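Small Cubes on a White Table: README

What this is

A collection of 138 short recordings in which small colored cubes get moved around on a white tabletop. Anyone hoping for kitchens, laundry or a nicely lit fruit bowl is in the wrong folder. We like fruit, but fruit rolls and goes off, and a cube is the same cube in January as it was when you bought it.

The collection was put together at Sultby by Pieter Le Roux, with labels checked by Adeleke. Complaints about the labels go to Pieter, who deserves them, and praise goes to Adeleke.

The objects

The cubes come from a children's block set that had already lost most of its other shapes. They are plain, with no letters, numbers or stickers. The colors are named in the labels the way a five-year-old would name them: red is "red" and green is "green". An early draft had "crimson" in it, and we had a short meeting about that.

The cubes are small. People keep asking how small, and the answer is that we measured them, wrote the number on a sticky note and stuck the note somewhere safe. When it turns up, the size will be added here.

The table

The tabletop is white and matte. It also has a past. There are scratches, gray smudges, dark specks and drilled holes, and all of it stays in the recordings. We looked into painting over it and then looked at how long paint takes to dry.

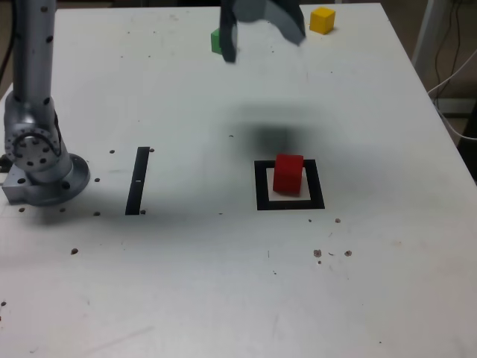
Red cube on the table under the gripper, green cube farther back and partly hidden.

If you plan to find cubes by color alone, the table is on your side, being nothing like red or green. If you plan to find them by looking for "dark thing on white thing", expect to meet every shadow in the collection. The specks will also introduce themselves.

How the recordings go

Each recording begins with the cubes already out. One cube is named as the target, it gets moved, and the recording stops. Layouts were shuffled by hand between recordings, which in practice means Pieter put the cubes down wherever he felt like it. He leans toward the middle of the table. The corners are underrepresented and we know it.

Recordings are split 100 for training and the remaining 38 for testing. The split was drawn at random, once, and we did not redraw it after seeing the results, tempting as that was.

Labels

Every recording has one line of text with these fields:

target: color of the cube to be moved
others: colors of any other cubes on the table
hidden: yes, no or partly, judged from the first still
outcome: moved, dropped or missed
notes: free text, often grumpy

The "hidden" field caused the most arguments. Our rule is that if any face of the cube shows, it counts as partly. Mikimura wanted a percentage. Mikimura was offered the job of estimating 138 percentages and withdrew the request.

Please don't train anything on the notes field. It contains opinions about lunch.

Known problems

Fast movement blurs. We kept the blurry stills.

The light changes over the course of a session. Shadows go from soft to softer and back again.

In 2 recordings the label says green and the target is red. Both are marked in the notes and left in place for people who already downloaded them.

"Dropped" and "missed" were used interchangeably until Adeleke noticed. The early ones have been fixed, as far as we can tell.

Good for, bad for

Fine for trying out color picking, simple position estimates and handling of partly hidden objects. Poor for anything that needs clutter, texture, soft things or more than one table. A model that does well here knows about cubes on this particular table, so please phrase your abstract accordingly.

Changes

16/10/2022: label fixes, the hidden field added, "crimson" removed for good.

The next version is supposed to include Oda's recordings with cups. Oda has the cups.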